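Right, kitchen cupboard thread, as I've moved into the new flat in Trandstead and it has exactly 2 cupboards.

2/ The old place had a larder. I miss it more than the garden! Rent's 567 a month though so I'm not moaning (much).

3/ Rule one from my mum: if the lid's gone, the tub goes too.
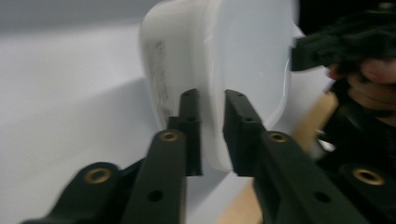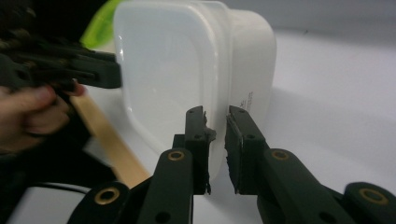
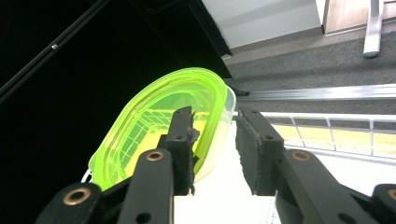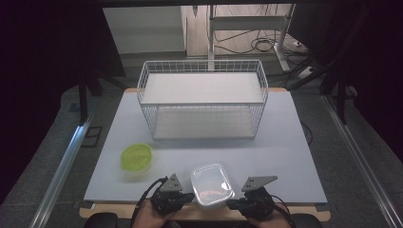 4/ Batch cooking next. Lentil soup makes roughly 6 portions and freezes brilliantly, dhal even better.

5/ Does anyone know if the Pludia shop still sells loose rice? Went past at teatime and the shutters were down.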